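Punedard Tile Opens Its Sakholm Showroom This July

Hi, I'm Kheri Lukumay, and after 16 years of laying other people's floors I'm opening a place where you can come and pick your own.

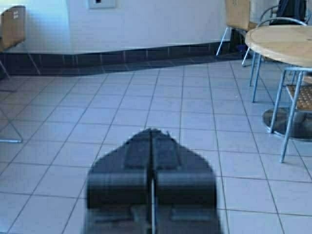
The new Punedard showroom opens in Sakholm this July, in the old Muriithi bakery building on the corner by the bus stop. Doors open at 9 a.m. and there'll be coffee and cinnamon rolls (made from the Muriithi family's recipe, which they very kindly let me have) until they run out, so come early!

I started Punedard out of the back of a van, doing bathrooms and hallways for neighbors. The question I got more than any other was "where do I go to look at this stuff?" and my answer was always a long drive to a warehouse where you squint at a sample the size of a cracker. You can't tell what a floor will look like from one little square. You need to stand on a good patch of it with your shoes off, and see what the color does when a cloud goes over.

So that's what we've set up. We'll carry 221 styles of floor and wall tile, and 20 of them will be laid full size, grouted and sealed, so you can walk around on them as long as you like. Bring your kids, bring the dog, bring a cabinet door if you're trying to match one. I'd much rather you took three visits to decide than called me in a year wishing you'd gone a shade lighter.

We're also launching our own line, called Plunar. It's a porcelain tile with a soft matte finish, meant for kitchens, mudrooms and any other place that gets mopped a lot. It comes in 19 colors. My favorite is a greenish gray that my sister says looks like pond water, and she's right, but it looks great next to oak. Plunar will only be sold at the Sakholm store to begin with. We'll look at shipping once we know we can keep up with orders.

If you like doing things yourself, we're running free evening classes at 6:30 p.m. through the summer. The first one covers prep - checking that your subfloor is flat, what to do when it isn't, and how to plan your cuts so you don't end up with a skinny strip by the door. After that we'll get into mixing thinset, spacing, and grout. You don't have to buy anything to come along, but the room is small, so please put your name down at the counter first.

And if you'd like us to do the work, we still do that too! The crew hasn't changed and neither has the way we quote. I come out, measure, write the price down, and that's the price.

Samples are free to borrow for a week. Take a few home and move them around the room at different times of day, with the lamps on and off.

Reporters and photographers are welcome to stop in before opening day for a look around and a chat. Ask for Kheri at the Punedard showroom in Sakholm. I'm usually there by 8 a.m., and I'm happy to talk about grout for as long as you can stand it.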